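Datasets > Promotions and Media > Kavodley Prize Draw Entries

# Kavodley Prize Draw Entries: Data Card
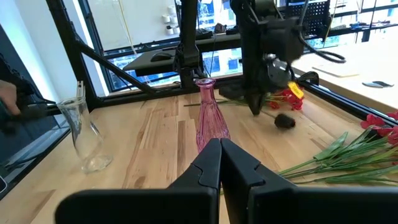
**Category: Broadcast promotions**

## Summary

This dataset holds 1,000 anonymised entries to the Kavodley winter prize draw, broadcast by Tisik Radio each February. Entrants named a town and explained in writing why it should host the live programme.

## Contents

- 500 entries submitted online
- 430 entries submitted by post
- The remainder submitted by telephone and transcribed

Each record has 9 fields. Postal entries were typed up by Paracha Media Services.

## Permitted use

Research and teaching only. Users must not attempt to identify entrants.

We use cookies to improve this site. Accept | Manage settings

Related items

- Istska Summer Phone-in Log
- Tisik Listener Survey
- Paracha Competition Rules Archive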